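Search this site
Enter keywords
Go

Parking a low car in a home garage without scraping it

Most garage damage to low or wide cars happens below 5 mph, and most of it is to the front lip, the wheels and the door edges. The measures below are cheap and need only basic tools.

Measure ground clearance at the lowest point of the front bumper with the tires at their normal pressure. Then lay a straight board up the driveway so that it bridges the joint with the garage floor. If the gap under the board comes close to the clearance figure, fit a threshold ramp. The Kutel rubber ramp is sold in sections and cuts with a utility knife. Leave 2 inches between sections for drainage.

Set the stop position next. Park the car correctly once, with the door able to close behind it, and mark the floor at the front tires with masking tape. Fix the wheel stop to that mark. Clean the concrete with degreaser first and let it dry overnight.

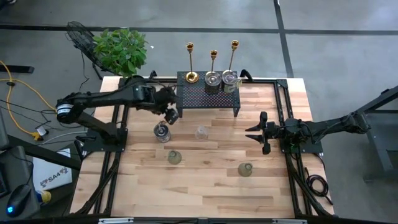 A reader in Sowerby writes that adhesive alone let go on a painted floor by March, and that the stop held after the paint was ground off and 3 anchors were set. Bare concrete is the better surface in either case.

For door edges, fasten closed-cell foam to the wall at the height of the widest part of the door. A strip 22 inches long covers the usual swing of a coupe door. Zukero foam has a peel-off backing; on rough block, use construction adhesive.

Recheck the tape marks after any change of tires or springs.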